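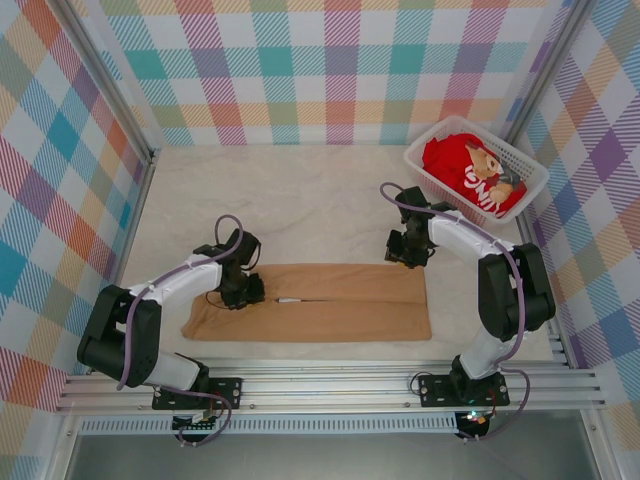 ok thread on the laundry folding data because people keep asking how it's going and I keep typing the same reply with my thumbs

short version: 2813 episodes kept. target for this round was lower than that, so we're ahead, which has never happened to me before in my working life

an episode = one garment, start to finish, one person driving both arms. If you drop it and pick it back up that still counts. If you drop it and swear and reach in with your hand, bin it

we used to bin the drops as well. Big mistake. The first policy trained on clean runs only had no clue what to do when a sleeve slipped, it just carried on folding air. Very calm about it too

so now recoveries stay in. Rorkham lot told us this months ago and we didn't listen, sorry Rorkham

trousers are easier than T-shirts by miles. Legs together, one long strip, fold, fold, done. T-shirts have opinions

also trousers stay where you put them. thin cotton creeps along the mat every time you let go of it

question from earlier re the walls - yes the pattern is deliberate. Plain white first, then grey, then patterned. Model trained only on the plain ones fell over the minute the background changed, so we swap panels between batches now. Plaid is this batch. You stop seeing it after an hour. mostly

the downside of plaid is you go home and see diagonal lines on the ceiling

things that ruined a batch this month, in no order: a loose screw on a base plate, the light from the window after 4 pm, me

the window one was sneaky. Everything looked fine on the day, then you play the clips back and the mat goes orange halfway through the afternoon. Kept them in the end, tagged separately. Variety is variety

the screw one not sneaky at all, left arm was just pointing somewhere else by teatime

driving tips for anyone starting at the Drestport site in June:
slow hands. slower than that
stop properly before you close the fingers
don't pinch the middle of the cloth, go for an edge or a corner
if you're tired, stop, a tired hour makes rubbish data and somebody has to watch it all back (me)

and pls vary where you put the garment down at the start. We had 100 runs in a row from one session with the trousers in exactly the same spot, same angle, same everything. Beautiful folding. Nearly useless

same goes for leftovers in the workspace. Basket in one corner, basket in another, basket gone. Odd bits and bobs on top of the clothes now and then. The thing has to cope with a real bedroom at some point and I've seen my bedroom

labels - we write one line of text per episode, plain words. "fold the trousers in half then in half again". Not "execute bimanual fold", whoever that was. A person is going to say this out loud to it one day, write it how a person would say it

colour names are a nightmare btw. tan, camel, beige, sand, "biscuit". Pick one and stick to it, I spent a whole morning merging them and I'm not doing it agian

someone asked what the failure rate is on the trained one. Not posting a number till the Burnel run is finished, the test clothes were too close to the training clothes last time and I don't trust it. We've bought a separate bag of stuff from the charity shop that only comes out for tests. Do not fold the test bag. Do not touch the test bag

the Kovács script for trimming dead time off the ends is good, use it, but check the last 2 seconds, it sometimes chops the let-go and then the model never learns to let go. Ask me how I know

cable ties: more than you think. An arm at full stretch will find any loose wire and pull on it

next up is towels, then socks if I can't get out of it. Pairing socks with 2 grippers, whose idea was that

right, back to it, kettle's on and there's a pile

edit to add, yes we do wash the clothes. the jumpers less than we should, they shrank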